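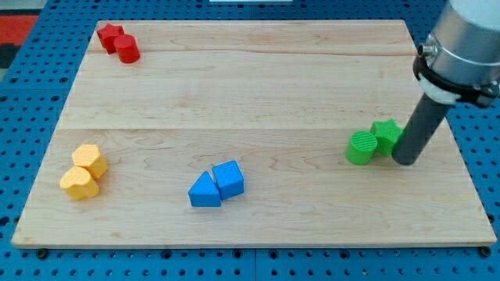
Akosua Kyei
Course notes, Unit 5: Sorting and classes in everyday records

In the last unit we looked at how a small shop keeps its list of goods. Now we ask how such a list should be divided. The question sounds simple, but many students lose marks on it in the November paper, so please read slowly.

A class is a group of items that share one property. The property must be chosen before the sorting begins. If we sort plastic blocks by color, two blocks of the same color go together, and their weight or price has no part in the decision. Later we can sort the same blocks again by another property, and this gives another set of classes.

Consider the stock list of Gyamfi, a hardware shop with 418 items. The first clerk divided it into "tools", "paint" and "heavy things". The third class is a mistake – a large can of paint is heavy, and it is also paint. When one item can go to two places, two clerks will put it in two places, and the yearly count will be wrong.

Two rules follow from this.

Rule 1. Every item must have a class.
Rule 2. No item may have more than one class at the same level.

The class "other" satisfies Rule 1, but use it with care. At Jasstead the list had 3974 lines, and the class "other" became the largest one. A list like this is hard to search, even when it breaks no rule.

Exercise. Take 18 objects from your kitchen and divide them by one property only. Write the property at the top of the page. Then divide the same objects by a second property and mark which objects stayed together. Bring both pages on Friday.

Reading before next unit: the Favari handout, first half.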